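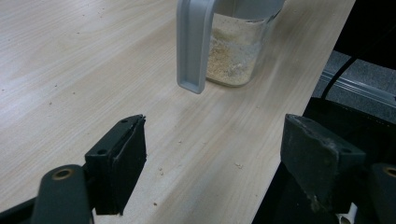 ## Dry goods: storing, pouring, measuring

Notes for Wednesday's group. Saqib Bugti is covering the first half, I'm back after the break. Bring these, we won't print more.

**Clear jugs**

- Why clear: you see the level without opening anything. Crumb, oats, rice, lentils all go in this type at the Futadville kitchen.
- Squarish body, rounded corners. Fits tight on a shelf, no dead space between. Round jars waste a lot.
- Handle at the side. On the shelf, handle always faces out.
- The jug on the table has a layer of something fine and beige in it, breadcrumb-looking, piled higher to one side. Look at the heap before you read any level! High side says one thing, low side says another. Set down, shake gently, read.
- Never name a dry good by eye. Crumb, semolina, ground nuts, sawdust even - too alike through a wall. Label or it goes in the bin. Allergens, see week 2 sheet.

**Pouring**

1. Jug on the table first. Flat hand on top of the scale, check it reads zero after you lift off.
2. Bowl on, zero again. Everyone forgets the second zero.
3. Tilt from the handle, other hand under the base. Fine stuff sits, sits, then goes all at once.
4. Stop short of the target. Finish with a spoon.
5. Wipe the rim before the lid goes back. Crumbs in the rim = lid doesn't seal = moths.

**Worked numbers** (copy these down, they come back later)

Full jug of crumb, 2,000 g. Recipe on the Holub sheet takes 938 g for the big tray.

2,000 - 938 = 1,062 g left

Small trays take 114 g each. How many from what's left?

1,062 / 114 = 9.3, so 9 small trays, and 36 g over

Don't round up to 10. Happened in September, last tray went out half coated.

**Topping up**

- Old on top of new is wrong. New on top of old is also wrong, that's how most places do it, and the bottom layer never gets used.
- Tip the old out into a bowl, wash jug, dry jug *completly*, new in first, old back on top. Yes it takes longer.
- Damp jug and the crumb cakes on the walls. Then you can't see the level, so whats the point of clear.

**Table**

Pale wood shows up spills badly, beige on cream especially. Get your eye down low and look across the surface toward the window. Dry brush along the grain, then a barely damp cloth. Wet cloth first makes paste.

**For next time**

- Read the Gronell pages on shelf order, only the first half
- Adeel Khokhar has the Plornby scales, see him if yours drifts
- Redo the sum above with 1,500 g to start and small trays only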